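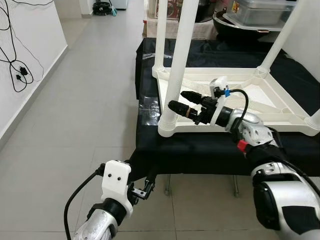 Tello Awning Carpet, 2.5 x 4 m

I've sold awning carpets from our shop in Prustbridge for 16 years and this is the one I put in my own van! It's breathable, so the grass gets some air underneath, and it's kind on bare feet first thing in the morning. 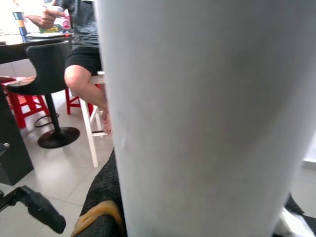

It comes in Erkham grey or moss green. I'd go for the grey if you've got dogs (mine are filthy by May) as the mud doesn't show half as much.
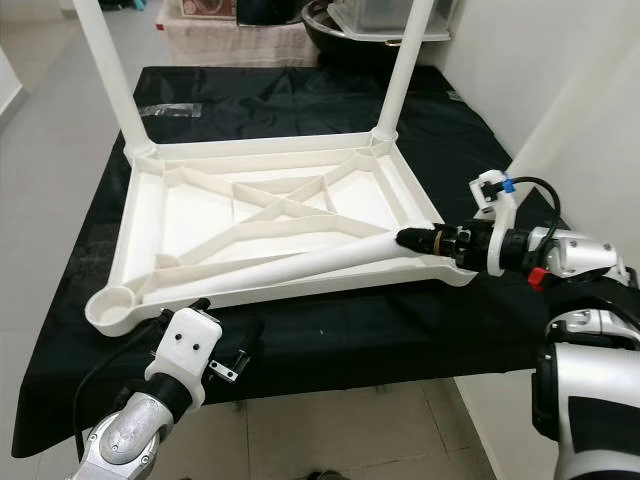 You get a carry bag and 18 pegs, plus a couple of spares I pop in myself. For cleaning, hose it down, hang it over a fence and let it dry right through before you roll it up.
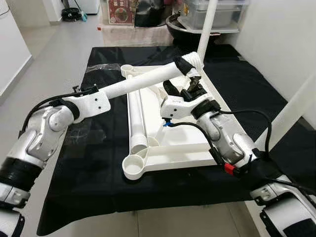 Delivery and returns

Orders go out by 4 pm, and you've got 30 days to send it back if the colour's wrong for you. Want it cut to size? Drop me a line first – Inese Mets, Drekulano Leisure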